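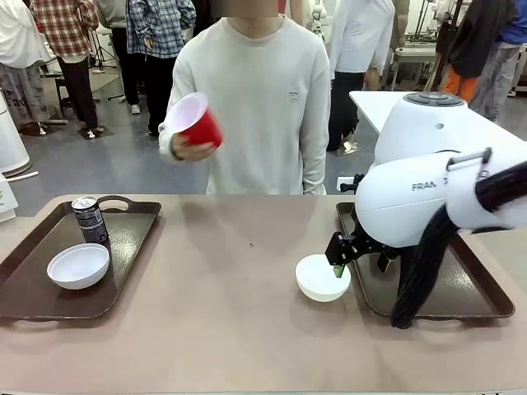 *A red plastic cup and brown serving trays, two of the item types covered by the Hadix reusable tableware program.*

**Hadix Extends Reusable Tableware Service to Event Venues in the Prorkero District**

PRORKERO, 31st May. Hadix, a supplier of rental tableware and washing services, today announced that its reusable cup and tray program is open to event venues, school dining halls and office canteens throughout the Prorkero district. The program was previously limited to contract caterers. It covers delivery, collection, washing, inspection and replacement of plastic cups, bowls and serving trays under a single monthly agreement.

The extension follows a trial at 13 sites that began last November. Sites in the trial used the same stock, the same crates and the same collection schedule now offered to all customers. Hadix made two changes as a result of the trial: the crate label was moved from the lid to the short side, and the minimum order for trays was lowered.

**Scope of service**

Customers order by crate. Cups are supplied in stacks with a divider between each stack, and trays are supplied flat in a separate crate. Cup and tray crates share the same footprint and can be stored on the same shelving or moved on the same dolly. Crates are sealed with a numbered tag after inspection. A crate that arrives with a broken or missing tag should be set aside and reported, and it will be replaced at the next delivery without charge.

Used items are returned in the crates in which they were delivered. Liquids and food waste must be emptied before return, but rinsing is not required. Lids, straws, napkins and cutlery should be removed. Crates containing glass are not accepted and will be left at the site.

Standard collection takes place on the working day after an event. Venues with limited storage may request same-evening collection when placing the order. Sites on a continuous agreement, such as canteens, are placed on a fixed route and do not need to book each collection.

**Washing and inspection**

All washing for the district will be carried out at the Ragab plant. The plant was refitted over the winter with a second wash line and a separate drying tunnel for flat items. Trays and cups now run on different lines, and a change of item type no longer requires the line to be stopped and the racks to be swapped.

Each load passes through a pre-rinse, a main wash, a final hot rinse and forced-air drying. Water from the final rinse is filtered and used again in the pre-rinse. Wash temperature and detergent dose are logged for every load, and the log is stored against the crate tag number. Customers may request the log for any crate delivered within the current agreement period.

Inspection is carried out by hand after drying. Cups are checked for cracks at the rim, staining and loss of shape. Trays are checked at the handles and along the raised edge, where most wear occurs. Items that fail are removed from stock, sorted by plastic type and sent for regrinding. Scratches that do not affect cleaning are not grounds for removal, and customers should expect light surface marks on trays that have been in service for some time.

**Stock tracking**

Crate movements are recorded in Clavent, the inventory system used by Hadix at its depots. Clavent logs each crate when it leaves the depot, when it is handed over at the site and when it is returned to the plant. Items inside the crate are not tagged individually. Counts are taken at the plant on return and posted to the customer account within 2 working days.

Losses are billed at a fixed rate for each item type. The agreement includes a loss allowance, calculated over the full period and not per event, and no charge is made until the allowance has been used. Customers who find missing items later may return them with any collection, and the account will be credited as long as the agreement is still in force.

**Ordering and lead times**

Orders for a single event must be placed at least 7 working days in advance. Changes to quantity can be made until the crates have been sealed, normally one working day before delivery. Orders canceled after sealing are charged for delivery and washing only.

Printed cups are not included in the standard service. Venues that require their own mark on cups can enter a dedicated stock agreement, in which the printed items are held separately at Ragab and supplied to that customer alone. The longer lead time for printed stock depends on the number of colors and will be confirmed in writing with the quote.

The full item list contains 121 lines, including sizes, colors and matching crates. Dimensions, stacking height and maximum load are given for each line. The list replaces the earlier catering list, and item codes have been changed. Existing customers will find the old and new codes side by side on their next invoice.

**Existing agreements**

Caterers with a current agreement will remain on their present terms until renewal. Their deliveries will be moved to the Ragab plant in stages, and each customer will be told in advance of any change to the collection time. Crates of the older pattern will continue to be accepted until they have been withdrawn from use.

**About Hadix**

Hadix rents, washes and maintains reusable tableware for caterers, venues and workplaces. The company operates its depot in Prorkero and its washing plant at Ragab.

**Contact**

Press inquiries: Hadix Press Office, Prorkero
Orders and site visits: Hadix Customer Desk, Prorkero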